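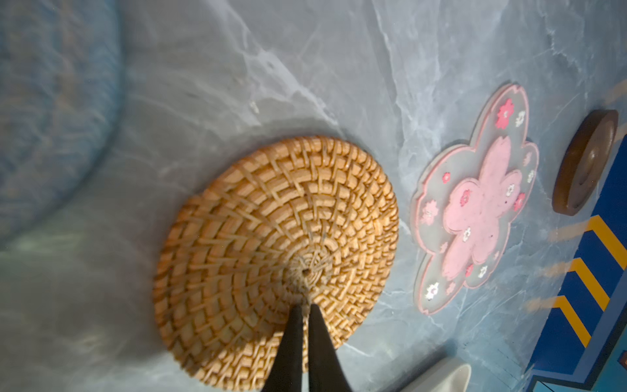 Two-Arm Mug Cell: Setup and Upkeep FAQ
Trestutley bench, Hallport

Does the cell need recalibrating every morning?
The Lement manual says so. I don't believe it. Check one coaster with each arm at 8 a.m. and leave the numbers alone if both grippers come down over the center. Most of the drift we chased in June came from people recalibrating a cell that was fine.

Where does everything go at reset?
Mugs on the tray, coasters in a row behind it, one round coaster at each end and the rattan one in the middle between the two pink flowers. The checkerboard stays at the back wall. A slight angle on it is fine. 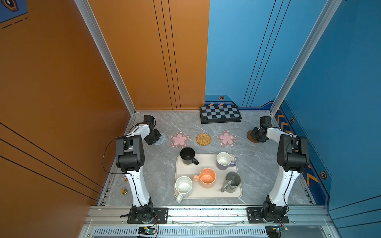 Handle direction matters more than mug position. If you turn every handle the same way to be tidy, you get a cell that looks great in a demo and falls apart the first time a handle points somewhere else. Mix them up.

Do the arms have to be matched?
They have to be mounted at the same height on the front rail. Beyond that, I'm doubtful. We swapped one wrist motor after 1,014 cycles and left the other arm alone, against advice from Sperling, and saw no difference over the next 306.

Can both arms work at once?
Yes, within limits. Let one close on a cup while the other waits with its fingers open.

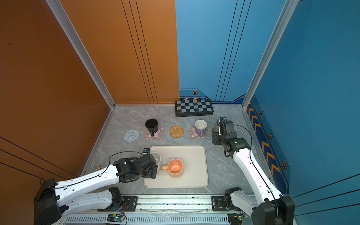 Anyone who promises you full speed on both sides with a tray this size is selling something. We run at 40 percent and still stop the cell for cable checks.

What should I look at on the cables?
The loops along the arms. Move each joint by hand with the power off and watch for a loop pulling tight or catching on a housing. Then look at the thin wires on the little boards by the arm bases. A glowing light tells you the board has power and not much else.

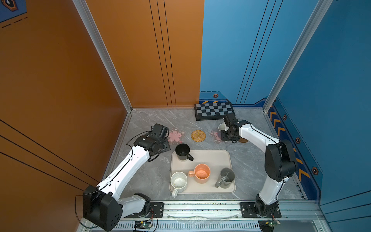
How often should the rail be cleaned?
Weekly, with a brush and a vacuum. Skip compressed air, it pushes grit into the slots. Wipe the tabletop while you're there and check the bolts on the 2 mounting plates.

Is the self-test worth running?
Only after a repair. It has passed with a loose gripper finger more than once, so wiggle the fingers yourself first.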